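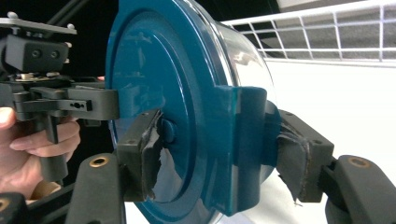
The force never shows up in the log, only the moment when the width stops changing, and a latch needs more than that: so runs an objection posted to the Edoson issue tracker shortly after the first release, and much of the later design of the software can be read as an answer to it.

Edoson is a software toolkit for turning recordings made with hand-held grippers into training data and control policies for two-armed robots. It is developed by Provmont, an automation software company in Kellitville, and covers time alignment, pose estimation, contact labeling, policy training and playback on a robot. It doesn't include a motion planner. Planning is handled by a separate package, Gagnon, which is maintained by the same company and is usually installed alongside it.

The toolkit is used mainly for tabletop tasks with small household goods. Food containers with latching lids are a standard case in its test material, along with folded cloth, stacked cups and drawer inserts.

Name and scope

The name Edoson originally referred to a single command-line tool that converted gripper recordings into episode files. As training and playback code were added, the name was extended to the whole toolkit, and the converter was renamed edoson-pack. Older documentation still uses "Edoson" for the converter alone.

Provmont describes the toolkit as robot-independent. In practice an adapter must be written for each arm. An adapter reports joint positions, accepts target poses and exposes a stop signal. Grippers are described separately from arms, in a short text file giving finger length, maximum opening and the offset between the camera and the point midway between the finger pads.

Architecture

The toolkit is divided into 4 layers, each of which can be run without the ones above it.

The capture layer reads video, inertial data and finger width from each hand-held unit. Streams are stored as received, with their original timestamps. Clocks are not corrected at this stage, and a recording with a bad clock offset can be repaired later without touching the raw data.

The alignment layer places all streams on a common timeline. Inertial samples are resampled to 200 Hz, and video images keep their native times. For two-handed recordings, the offset between the left and right units is first estimated from a sync gesture in which the operator taps the two grippers together. If no gesture is found, the layer falls back on matching visual motion, a slower method that fails when one hand is nearly still.

The labeling layer divides an episode into segments such as approach, contact, hold, apply and release. It is described in more detail below.

The policy layer trains a network that predicts short sequences of relative gripper poses and finger widths, and runs the trained network on a robot through an adapter.

Pose estimation

Edoson estimates the path of each gripper with visual-inertial tracking. The camera is fixed to the gripper, so the fingers occupy nearly the same part of every image. This region is masked out before features are extracted. Without the mask, the tracker treats the fingers as stationary scenery and underestimates motion, most severely on plain white tables, where the fingers may supply most of the strong edges.

The mask is drawn once per gripper design and widened by a fixed margin. Worn finger pads are a known source of error. A pad that has started to peel can extend past the margin, and a loose strip moves slightly between images, giving the tracker features that belong neither to the gripper nor to the table. From the second major version onward, the mask can be refreshed at the start of each recording session from a brief clip in which the fingers open and close in free air.

Large plain surfaces remain difficult. The user guide recommends that some object with a regular structure, such as a grid panel or a rack, stay within view during the approach. It also warns that repeated square openings can produce false matches one cell apart. The tracker rejects most of these by checking visual displacement against the inertial estimate.

Clear plastic is handled by exclusion. Reflections on a transparent wall shift with the camera and don't correspond to fixed points, so features that fail a short consistency test are dropped. Glossy lids cause a milder form of the same problem, since a highlight from overhead lighting slides across the surface as the gripper moves.

Contact labeling

Contact labeling is the part of Edoson that has changed most between versions. The first version relied only on finger width: contact was declared when width stopped decreasing while the operator was still closing the handle.

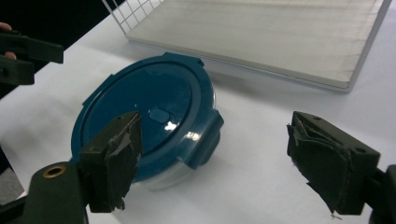 The method works for a rigid object held between two flat pads. It is less reliable in three situations. A soft pad compresses after first touch, which delays the label. A finger used to press or push, with the opposite finger clear of the object, produces no change in width at all. And in two-handed work, one gripper often steadies a container while the other acts on it, so that the steadying hand shows a long, flat width signal with no clear event at the point where the lid moves.

The present version combines width with two other signals. The first is residual acceleration, meaning the part of the inertial signal not explained by the tracked path. The second is a small image classifier that looks only at a strip of pixels around the fingertips. A label is issued when two of the three signals agree. Disagreements are written to a review file, and edoson-review plays the matching clips for a person to settle.

Pressing actions have their own segment type, called apply. An apply segment stores a direction and a travel distance in the gripper's own coordinates. It doesn't store a force. When the segment is played back on an arm with force sensing, a force limit must be supplied in the task file, and the toolkit will refuse to start if the limit is missing. On an arm without force sensing, the travel distance is followed as recorded and the speed is reduced.

Latch tasks

Lids with fold-down tabs are treated in the documentation as a chain of separate skills: bring the lid to the container, seat the rim, hold the body, and close each tab in turn. Opening reverses the chain, although the two directions are trained separately. A tab that snaps shut does so within a very short travel, and its recorded path differs little from that of a tab that has been pushed but has not engaged. For this reason Edoson does not mark a latch as closed on the basis of gripper motion. A separate check has to be written for the task, usually with a camera view taken after both grippers have withdrawn.

Round lids raise a further question, because the lid looks much the same from any side apart from its tabs. The object tracker therefore reports a rotation only if at least one tab is in view. Otherwise it reports position and tilt, and leaves the rotation field empty. Early versions filled in a zero, which downstream code accepted as a measured value. The resulting error was hard to find, as the arm moved smoothly to the wrong side of the lid.

Relation to Gagnon

Gagnon receives the predicted gripper poses and checks them for reach, joint limits and collisions between the two arms. A human operator can bring two hand-held grippers very close together over a small object, with the wrists at angles that two robot arms can't share. Gagnon first tries a different elbow position, then a small rotation of the whole pair of targets about the object. If neither gives a valid result, the sequence is rejected and the policy is asked for another.

Episodes can also be screened before training. In the Kellitville container set, published in September 2026, 3,078 episodes were recorded and around 3,000 were kept after screening. Most of the rejected episodes failed on wrist clearance – the remainder had tracking gaps.

Limitations

Edoson assumes that the camera doesn't move relative to the fingers. Flex in a printed finger mount breaks this assumption, and there is no online correction for it. Calibration files carry no expiry, so a mount that has been taken apart and refitted will be accepted with its old values unless the user runs the check by hand.

Support for more than two grippers is absent from the policy layer, though the capture and alignment layers impose no such limit. Gripper description files written for the first major version load with a warning, and their camera offset is read in millimeters. Files in the current format use meters.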